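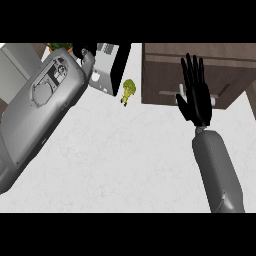

*A white countertop with a faint gray marbled speckle, and two robot arms reaching over it.*

BRISUM — Cheng Residential will release the last 30 townhouses at Clanora in February, completing a 77-home development that was first announced as "nearly finished" under a previous mayor.

The remaining units line the north side of Zirnanlow Road. They come in two floor plans, both called The Meadow. There is no meadow, although the stormwater basin has been well received by ducks.

Buyers may reserve a home with a refundable deposit and will have 15 days to change their minds, up from seven. The company says the longer window reflects feedback from purchasers, several of whom used the word "ambush."

"We listened," said Shiyu Su, director of sales. "People told us they wanted more time, more closets and a lower price. We were able to help with the time."

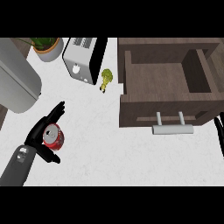
Monthly association dues at Clanora will stay at their current level through the end of the first year of ownership. They cover snow removal, roof repairs and the shared entrance sign, now spelled correctly. Furnishings are left to the owner, and so are their arrangements: a round pot with an orange-brown rim may spread its long green leaves over the top of a big silver-gray appliance without prior written approval. Plants on the front steps still require a form.

Parking is one assigned space per home. Visitors may use the seven guest spaces beside the mailboxes, which residents of the first phase have promised to vacate.

The Clanora sales office on Zirnanlow Road opens at 10 a.m. Floor plans and association rules are available at the front desk. The rules are the thicker stack.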